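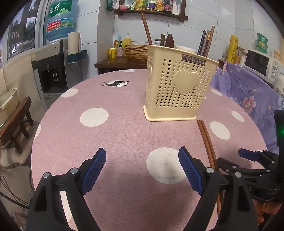 Print this page | E-mail this page

Tasham Hand-Held Gripper Pair

The Tasham is a pair of hand-held grippers for recording everyday jobs the way people do them, in the places where they do them. You hold one in each hand, squeeze to close the fingers, and get on with the chore. The camera on each unit takes in the fingers and whatever they are reaching for, and the recording goes to training a robot arm that will wear the same fingers later on.

We love this thing. Drirden has carried three generations of it, and this is the first one we hand to people without a long talk beforehand. Mohsin Siddiqui in our workshop had a new operator sorting chopsticks on a kitchen table before the coffee was ready, and she had never held a gripper before!

The fingers

Two black fingers on open linkages, with round metal pins at the joints. They spread to 107 mm, wide enough for most mugs and the rim of a good many baskets, and they come together cleanly enough to pick one chopstick off a tablecloth. That last job is harder than it sounds. A chopstick is thin, it rolls, and two lying side by side like to come up together. The trick Leena Mustonen teaches is to come in low and let one finger touch the cloth first – you feel it through the handle and then you squeeze.

The pads are textured and slightly springy, and they pull off for washing. Blue is what we normally stock. Put both pads on the same way round, ridges across the grip, or thin things will slide out toward the tip. Spare sets come in bags of 8.

Holding it

The grip is short and sits close under the body, so your wrist stays nearly straight when you reach across a table. People with small hands have had no trouble so far. People with very large hands sometimes ask for the longer trigger, which we can fit before it leaves us.

A green light on the housing means the unit is on and ready. If it blinks, the two units have lost each other; bring them together until both go steady.

Working in real kitchens

We tried the pair in as many home kitchens as would have us, with patterned cloths, shiny tile, crowded counters and all. Naveed Ansari and Orvokki Hyvönen kept the log through November and ended up with 2,828 recorded picks, mostly utensils, bottles and small boxes. Busy patterns gave the tracking very little trouble. Windows were worse. If there's a bright one behind the table, stand so that your back is to it, or wait until the evening.

Tall containers deserve a word too. Dropping a stick into a deep basket means lifting the whole unit well above the rim, and your elbow gets tired before the battery does. Move the basket to a chair if you have a long session planned. Orvokki prefers to keep it on the table and take breaks – either works.

What comes with it

Left and right units, two chargers, wrist straps, one set of spare pads, a pin tool and the Stalska carrying case (the gray one, with the deeper foam). The Ojala desk stand is sold separately and is worth having if you share the pair between operators.

Things we'd still like

A quieter trigger. It clicks, and in a small room you notice. The strap loops could also be a little bigger. And we would like a cap for the lens, so that the cleaning cloth could stay at home.

Trying it first

You can borrow a pair for 72 hours before deciding. Write to Leena at the loan desk, say whether you want the standard or the longer trigger, and mention what you plan to pick up so she can put the right pads in the case.

E-mail this page | Print this page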